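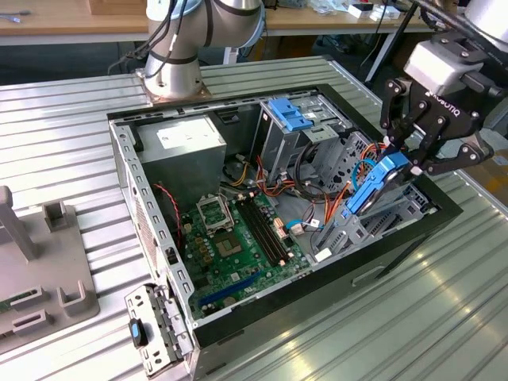 *Cell 2, Tuesday, mid-morning. Right arm at the drive bay with a blue carrier in the fingers. CPU socket open, no RAM fitted.*

Picked up where Bhavana left off in August. Her handover note on the drive station read, in full, "bay a bit fussy." I have now spent most of a day on fussy.

The complaint: the right arm stops with a force fault while handling the carrier. The log has 441 carrier cycles since the last service and 14 faults, nearly all of them on the way in. Pulling a drive out is fine. Anybody can pull a drive out.

**Fingers first.** Took the pads off the Robotiq and cleaned both faces with isopropyl. The left pad had a shiny patch toward the tip where it has been riding on the plastic. Swapped both pads so they wear as a pair. Tightened the finger screws while I was in there. One of them took a good quarter turn, and I would like to know who last did those, though I have a feeling the service log will say it was me.

**Then the frames.** Touched off on the pointer at three corners of the table. Left arm repeats nicely. Right arm was out by a hair in Y, same direction every time, so I blamed the tool offset and left the arm alone. Re-taught the TCP with the new pads on. Four-point method, did it twice, kept the second set. Saved as the Midex profile because the controller won't let me rename the old one without logging in as Lakshmi.

**Then the case.** I should have started with this. The program thinks the case always comes back to the same spot on the table. The case has other ideas. With the side panel off and the tower lying down it's easy enough to nudge, and each time we push a connector or lean on something inside, it walks a little. The Kotian script corrects for that off the two case corners, but it only runs at job start. By the time we get to the drive it is working from old news.

Changed it to look again just before the approach to the bay. Adds a couple of seconds per cycle. Trumen asked for fast and we are giving them slower, but we are giving it to them without the crunching noise.

Settings as I left them:

- approach speed into bay: 200 mm/s down to the hover point, then the slow move
- hover point: raised a little, old one was too friendly with the wiring
- force limit on insert: unchanged. Please leave it unchanged. Raising it will make the faults go away and the carriers too
- grip force: one notch down from the old value
- left arm: parked for all drive moves, release only after the right arm reports clear

**Wiring.** The loop of orange, red, yellow and black off the power supply sits over the drive cage, and it doesn't care about our waypoints. I'd like to tie it back, but Lakshmi's view is that the customer's cases won't arrive with the wiring politely tied back, so neither should ours. She's right and I am annoyed about it. For now the path goes higher and comes down later.

**Fixture stand.** The gray one at the left end of the table. Notches are fine, base is not. It rocks if you press on the near side. Shimmed it with a folded Huseo packing slip, which I want on record as temporary. The last temporary shim in this cell has its own part number.

Ran the drive job by itself after lunch. No faults, then one. The fault was mine, jogged the left arm without clearing the interlock and everything stopped, as it should. Reset and carried on.

Still to do:

- full run overnight with the new look-again step, somebody check the log before touching anything
- order pads, that was the last pair in the drawer
- proper base for the fixture stand
- ask Bhavana what else was a bit fussy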